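Notebook, bench 2, Brolelbridge workshop
Saturday, February 18, 2023

Topic: putting away the groceries (play fruit, plate, shopping bag)

Quiet day, so I worked only on this chore. The question from Skullow is still the same: can a machine do the small kitchen jobs yet, at the speed of a tired person? They want a yes or a no in May. I prefer to write what I see and let them choose the word.

The bag is the thin kind with the lemon slices printed on it. I like it because the print gives the wrist camera something to hold on to. A plain white bag on our pale table is very hard, even for my own eyes on the screen. But the bag falls as it wants, and when it lies over the plate the camera loses most of the fruit. 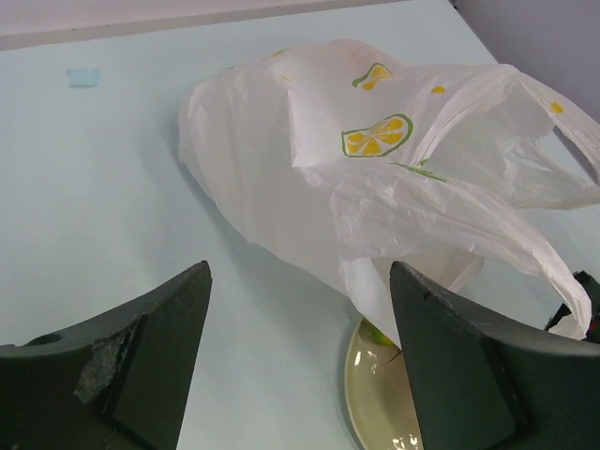
Things to fix before the next session

1. The coating on one finger is chipped and the grey shows. Ask Gritia if they sell the fingers in a single piece or only as a pair.
2. Write the rule for when the bag covers the plate. My opinion: move the bag first, always, even if one piece of fruit can be reached.
3. Decide if a fruit over the rim counts as "on the plate". Trịnh protocol says only "placed", and this word is too soft for me.

About point 3 I thought a long time at lunch. The plate is small for the pineapple, the pepper and the mango together. In my kitchen I would accept a mango that hangs a bit over the rim, my mother would not. For the score sheet I will accept it if it does not touch the table.
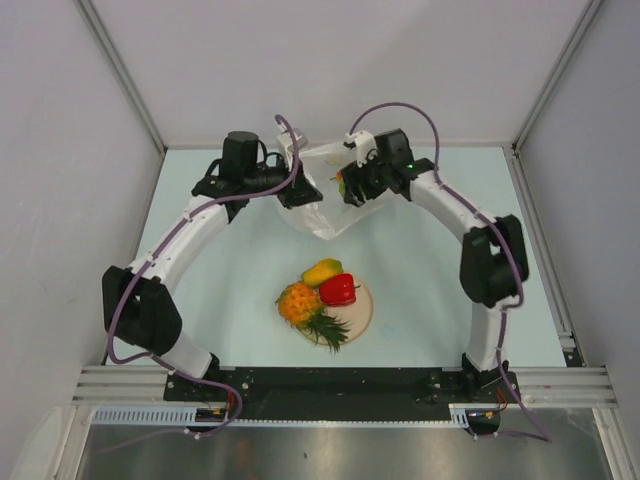
The old recordings are 364 in number, and I want to label them again with this rule before we add new ones. The plan says 2,000 by the end, which I find too many for one bag and one plate. I would rather have fewer and change the bag more often: paper, net, the thick kind with a zipper.

My answer for today, if Skullow asks: hard fruit on a plate, nearly. Soft bag, not yet. A child of 9 or 12 does not think about the bag at all, and I still can't write down what the child is doing with the other hand.

Next: order bags in other colours, send the question to Gritia, clean the table.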